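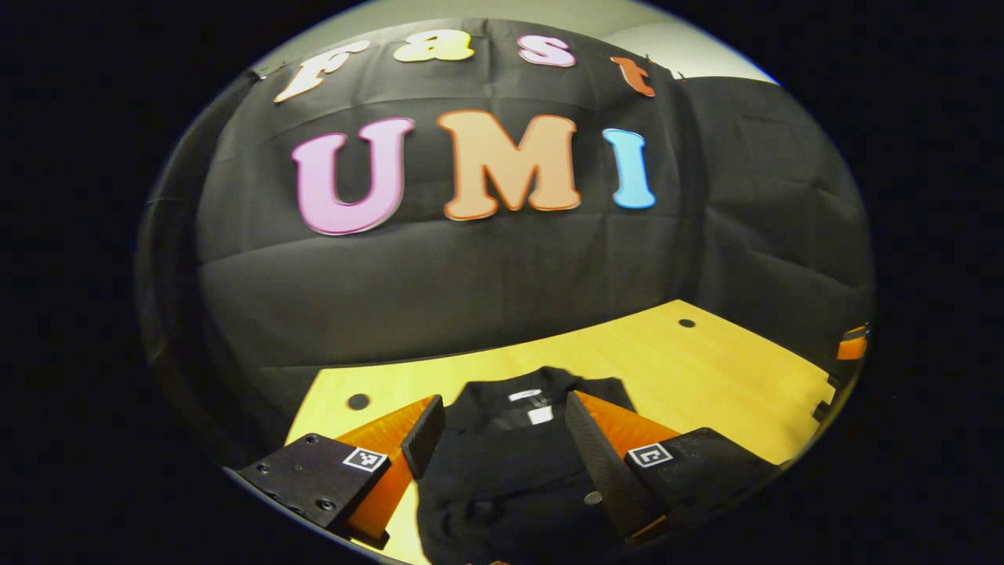

*5 min read*

**Teder Coat and Clothing Group - minutes of the spring meeting**
March 28, 2026, Sirley Room, Ndlovu Hall

**Present:** Radomír Matoušek (chair), Elmarie Xaba, Khanyisile Ntuli, Sibusiso Pretorius
**Apologies:** Wael Mahrous, who sent notes on items 3 and 5
**Minutes:** Khanyisile Ntuli

**1. February minutes**

Approved with one correction. The spare hangers are at Elmarie's house and not in the hall closet, which explains a lot. Elmarie will bring them back before the Cureo Street pickup.

**2. The backdrop and the lettering**

Everybody loves the black cloth! It makes the whole end of the table look like a place where something is going on, and the pastel letters really sing against it. Radomír asked for it to be minuted that the big blue I with the flared ends is his favorite letter of the set. Elmarie prefers the peach M. Sibusiso likes the small curvy "fast" along the top better than the capitals and would be happy to see more lowercase.

Some discussion of the creases. The cloth hangs in loose folds and Sibusiso wondered about steaming it. Elmarie thought the folds give it a bit of life and that a steamed cloth would be creased again as soon as it went back in its bag. Agreed to try rolling it around a cardboard tube for storage and see how it looks next time out.

The "t" sits a touch lower than its neighbors to Khanyisile's eye. Radomír will look at it with a ruler. Lettering to stay as it is otherwise.

Clips: Sibusiso would like to own more of them. Approved without debate.

**3. Winter collection**

Wonderful numbers, and a big thank you to everyone who rang doorbells. We took in 254 coats and jackets over the season, and 213 of them have already gone out. The rest are on the rail in the back hallway, sorted by size, with a few heavy men's coats that will keep very well until fall.

Wael's note says the Cureo Street drop-off was the busiest point again and that people there were bringing coats already buttoned and with the pockets emptied. He puts this down to the new flyer. He would like the same flyer at the other drop-off points, with bigger type. Agreed, warmly.

Radomír reported that the fund stands at 3,000 dollars after the hall rent. Nothing large is coming up. Elmarie asked for two clothes brushes and a decent lint roller out of this and got them.

**4. How we fold coats**

The longest item of the meeting and easily the most fun. We have been folding coats in as many ways as there are people in the group, and the stacks show it. Elmarie had promised to bring us all around to one method and took us through it at the table. 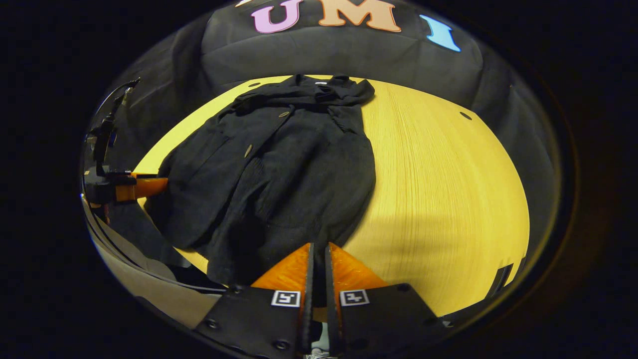 *Item 4: black coat laid face up, front closed, ready for folding.*

The method as agreed:

1. Lay the coat face up on the bare table, collar at the far side and hem toward you.
2. Close the front and fasten it. With a placket like the one on the black coat, do the buttons from the top down so the two sides stay level.
3. Smooth the chest and the sleeves with the flat of the hand. Wrinkles left in at this stage get pressed in by the pile.
4. Open out the collar and hood. They like to bunch up into a lump at the top and the lump makes the stack lean.
5. Bring each sleeve across the front, cuffs pointing at the opposite hem corner.
6. Fold the sides in to the width of the bin, then hem to chest, then over once more.
7. Size tag on the outside, facing the same way as all the others.

Sibusiso asked what to do when the coat is wider than the table and part of the hem goes over the edge. Elmarie says let it hang and bring it up with the side fold. Tugging the whole coat across just moves the trouble to the other side. This was tried and it's true.

Khanyisile raised puffer jackets. Nobody has a good answer for puffer jackets. Radomír rolls his from the hem with the zipper open, and they come out looking like bread, but they do fit in the bin. Rolling is allowed for now.

Long discussion of whether the hood goes behind the coat or down over the front. Elmarie is for behind, Sibusiso for the front, as it covers the collar and keeps dust off. Both sides argued with real spirit! Put to a vote: two for behind, one for the front, Khanyisile undecided. Hoods go behind.

Everyone agreed that the light wood tabletop is great for this work. Dark coats show up beautifully on it and so does every bit of lint. No tablecloth, please, on folding days.

**5. Folding afternoon for families**

Wael suggests in his note that we run an afternoon where people bring their own winter things and learn to put them away for summer. The idea went down extremely well. Elmarie will lead the coats, Wael is offering scarves and hats (he has a way with beanies), and Sibusiso would like to teach buttons - sewing them back on, matching odd ones, what to do when the thread shank is too short.

Ages six and up, with a grown-up. The backdrop goes behind the table as it does now. Khanyisile will make a one-page sheet from the steps in item 4, with drawings, and test it on her nephews.

Snacks were discussed. No powdered sugar near black coats.

**6. Button jar**

The jar is full again and there are some lovely ones in it. Sibusiso will sort them by size first and then by color. Tan ones are always welcome, as they seem to suit nearly everything we get in.

**7. Any other business**

- The hallway rail squeaks. Radomír has oil.
- Two unmatched gloves have been in the lost box all winter. They may stay there until fall.
- Elmarie would like a second table for sorting, set at a right angle to the folding table. Khanyisile to ask the Ndlovu Hall office.

**To do**

- Radomír: ruler for the "t", oil, cardboard tube
- Elmarie: hangers, brushes, lint roller
- Khanyisile: fold sheet, second table
- Sibusiso: clips, button jar
- Wael: flyer in bigger type, date for the family afternoon

Next meeting in the Sirley Room again, date to go around by email once Wael has looked at the hall calendar.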